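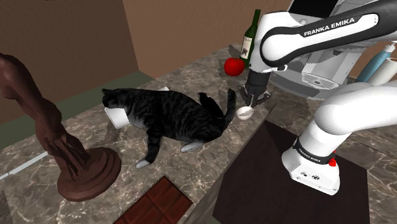

I Will Take the Boring Gripper, Thank You

Every spring, usually by the time the May budget forms come due, I get drawn into the same argument, and every spring I lose my temper a little and have to go walk it off in the parking lot. The argument is over which hand to put on the end of the arm. My younger colleagues want fingers, plural, with knuckles if at all possible. I want two flat pieces of metal that open and close, and I would like to spend the rest of the money on something else.

I should say where I'm coming from. I have spent a good part of my working life helping small labs and small shops choose equipment, and lately most of what crosses my desk is kitchen work: wiping, stirring, fetching, putting the cup back where the cup goes. We do a great deal of it in simulation before anybody bolts anything down. You can put a Franka arm on a marble counter next to a coffee machine, hand it a white spoon, and set a tabby cat in the middle with its head in a cup, and the whole mess costs you nothing but an afternoon and some electricity. I love this. I have grown fonder of those cluttered pretend kitchens than I ever was of the tidy gray tables we used to test on, with one foam block sitting in the exact center like a museum piece.

A spoon, by the way, is a wonderful test, and I don't think it gets enough respect. It has a thin handle, so there is hardly any surface to hold. The weight is all down at the far end, in the bowl, and the moment you lift it the thing wants to swing. Grab it a hair off center and it rolls. If you want to know whether a gripper is any good, forget the foam block and ask it to pick up a spoon lying flat on stone, and then ask it to do that again after lunch.

We ran just such a comparison this year, Mohandas Shetty and I, between the plain parallel jaw, the Idon three-finger hand, and a soft silicone gripper from Ekberg that looks like something you would find in a tide pool. We gave each one 200 tries at the spoon in simulation. Mohandas was for the Idon and made no secret of it. He had written the controller for it himself, over several weeks, and it was lovely work. When the fingers closed around a mug it really did look like a hand, and I'll admit I stood behind his chair and said "oh!" out loud.

The plain jaw dropped the spoon 13 times. The Idon dropped it 60. The Ekberg we stopped keeping score on, which was unkind of us, because it was never meant for thin things and it did beautifully with the apple.

Now, Mohandas will tell you that this was unfair, and he has a point that I want to give its full due. His controller was new and mine was old. The jaw has one number to get right, how far apart the fingers are, and people have been fussing over that number for decades. The three-finger hand has a good many more, and you could argue that I was comparing a grown dog with a puppy. Give it another year, he says. Well, maybe so! But I have heard "give it another year" about clever hands since I had a full head of hair, and meanwhile there are people waiting for a machine that can put a spoon in a drawer.

What bothers me more is where the attention goes. When a grasp fails, everyone looks at the fingers, because the fingers are where the spoon fell from. Very often the trouble started a good deal earlier. The camera had a poor view, or the arm came in at a silly angle and blocked its own line of sight. We moved our simulated camera off the wrist and up to a fixed spot at the side of the counter, changed nothing else, and the drops with the plain jaw fell by more than any new hand has ever bought me. Then we tried both cameras together, through a Clarner controller that could keep the two pictures in step, and that was better still. I would put that controller on every arm in the building if they let me.

And clutter, my goodness, clutter. A tall wine bottle standing next to the place you want to reach is a bigger problem than the shape of your fingertips. Big hands are the worst at this. They need elbow room. All those knuckles have to go somewhere as they close, and on a real counter, somewhere is generally already taken. The flat jaw slips down into a narrow gap and comes back up the same way it went in. I watched the Idon knock over the same bottle so often that I started leaning sideways in my chair to help it.

I'm wary of leaning too hard on simulation here, and I don't want to pretend it settles everything. Friction in there is a number somebody typed. Real marble has crumbs on it, and a film of whatever was wiped across it that morning, and real cats do not hold still for you. I trust simulation to tell me which ideas are hopeless and which ones deserve bench time, and that is plenty to ask of it. A friend at Mạc, where they pack dishware for shipping, likes to send me her failures from the actual floor, and I keep them in a folder. There are 459 of them in there as of this writing. I have read every one, and most are the same old story of a bad approach, a bad view, or something standing in the way. Very few would have been saved by a third finger.

None of this means I think the fancy hands should go away. Somebody has to build them, and I'm glad that people as bright as Mohandas want to. If your job is turning a key or buttoning a shirt, two flat fingers will leave you in tears, and I'd be the first to sign the purchase order. But if your job is the kitchen, and you have one pot of money, please buy the plain gripper, buy a second camera, and pay somebody to spend a month making your pretend counters as untidy as the one at home.

Mohandas has asked for a rematch with forks. I've told him he can have it once the new camera mount is in.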